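Chapter 4
Keeping Things Cold

In this chapter
Where heat goes when food gets cold
What a compressor does all day
Reading an energy label without falling asleep
Why the door matters more than you'd think

I grew up in a house where you could get yelled at for one thing faster than any other, and that was standing in front of the fridge with the door open. My grandmother called it "letting the cold out." I spent years believing that cold was a kind of stuff, like water in a tub, and that I was personally spilling it on the kitchen floor.

She was half right, by the way. Cold isn't a stuff. Heat is the thing that moves, and it moves from warmer places to cooler ones whether you like it or not. When you open the door, warm room air gets in, heavy chilled air slides out along the floor (stand there barefoot sometime!), and the machine has to do extra work to push the new heat back out again. So the yelling was fair. The physics behind it was a little off.

Before we get to compressors, I want you to think of a refrigerator as a pump. A well pump lifts water uphill, where it doesn't want to go. A refrigerator lifts heat uphill, from the cool inside to the warmer kitchen. Reach toward the coils of an older model while it's running and you'll feel the warmth coming off them. Part of that heat was in your leftover soup. The rest comes from the electricity used to run the pump, and that part trips up nearly every class I've taught.

Try this question on a friend. If you shut yourself in a sealed kitchen on a hot day and leave the refrigerator door wide open, does the room get cooler? Most people say yes. I said yes, too, the first time I was asked, and I said it very confidently. We'll work it out properly in Section 4.2, so don't peek.
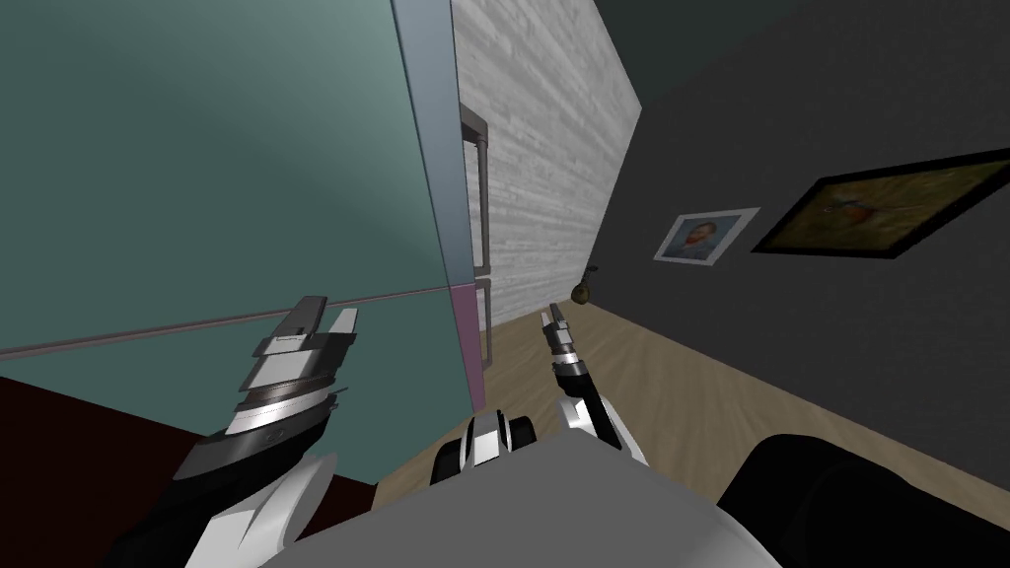 Figure 4.1 A two-door refrigerator with bar handles, computer rendering.

Two doors became popular for a good reason. The freezer and the fresh food section want to be at different temperatures, and with one big door you'd warm up both every time you went for the milk. Split them and you only disturb the part you need. The wall between the sections is insulated as well, and we'll come back to insulation in Section 4.4, with the foam and the rubber door gaskets and the old dollar-bill test.

Now for some numbers. We'll follow two kitchens through the whole chapter. The first belongs to a lunch place in the small town of Rinau, and it runs an aging Rulard cabinet that uses 1170 kilowatt-hours a year. The second is a home kitchen with a newer Drulteo, which gets by on about a third of that. Keep both in mind when you do the exercises. You'll be working out running costs, deciding when it pays to replace the old one, and arguing (politely, please) over whether the cheapest choice is also the best one for the person paying the bill.

You'll need a thermometer for Activity 4A, and any cheap one that goes down to freezing will do. Food safety advice in the United States says to keep the refrigerator at 40 degrees Fahrenheit or below, and I'd like you to check your own before you read any further. Put the thermometer in a glass of water on the middle shelf and leave it overnight. Write down the reading in the morning, before anybody goes hunting for breakfast. Then move the glass to the door shelf and do it again the next night. Mine was four degrees warmer in the door, and I've kept the eggs on the middle shelf ever since.

Words to watch for
heat, temperature, evaporator, condenser, refrigerant, kilowatt-hour, gasket

4.1 Heat Only Rolls Downhill

Set a mug of hot coffee on the counter and go do something else for an hour. When you come back it's the same temperature as the room, or close to it. Do the same with a glass of ice water and it ends up in the same place, coming from the other direction. In both cases heat moved from the warmer thing to the cooler thing until the difference was gone.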